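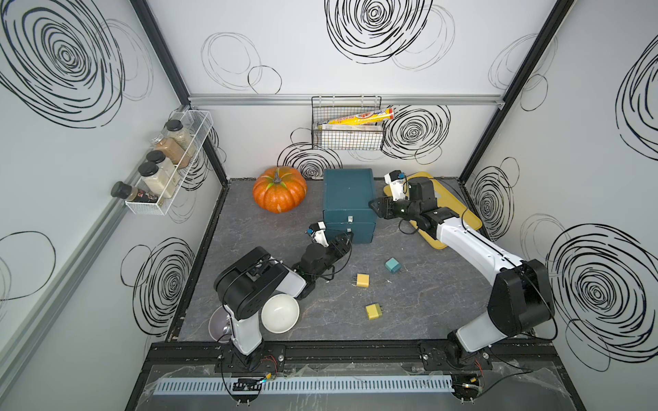

Lucian Moldovan replied that the hand tally and the machine tally in Sokley were never measuring the same thing, and that the first post mixes them up. The 3,545 figure is ballots scanned. The hand tally covered the county measure only, and 19 of those sheets had no mark for that measure.

acrichton_m wrote:
Fine, but the canvass report lists 177 provisionals as "pending" on page two and as "accepted" in the appendix. Which is it? The two pages carry the same revision number.
Marion Crichton

L. Moldovan wrote:
Both. Page two is the election night status. The appendix is the status at certification. Bad layout, I agree.

purves_g wrote:
I don't agree that it's only layout. State rules here want one reconciliation table per precinct, signed. Sokley filed one for the whole town. You can't trace a provisional back to its precinct from that, so a recount of the Arriaga precinct alone can't be done from the filed papers.

annag.h wrote:
It can. The precinct poll books are public. Ask the clerk for the Arriaga book and compare it with the envelope log. I did it for the last school bond and it took an afternoon.
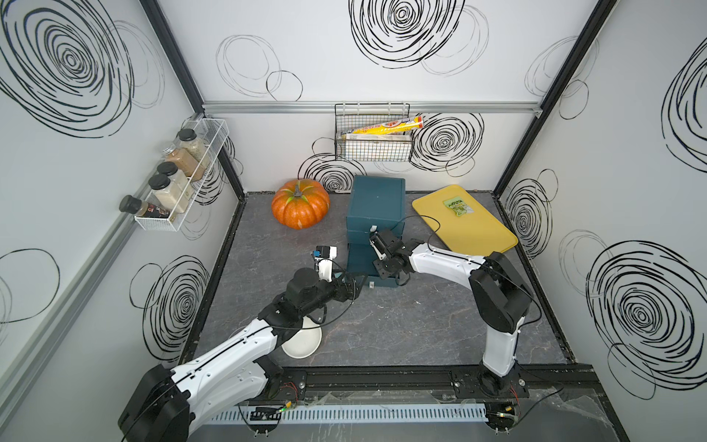 Left and right arms, cabinet in the middle.

purves_g wrote:
The poll book is public. The envelope log is redacted. I have the redacted copy, 339 lines, precinct column blanked.

annag.h wrote:
Then appeal the redaction. The precinct isn't protected information. The voter's signature is.

lcarrasco wrote:
Appeal window closes in February. Form goes to the county, not the town. Attach the denial letter or they send it back.

L. Moldovan wrote:
I still don't see a case for decertifying anything over a blank column. The margin doesn't turn on it.

purves_g wrote:
I didn't ask for that. I asked for the table. Filing the appeal tonight.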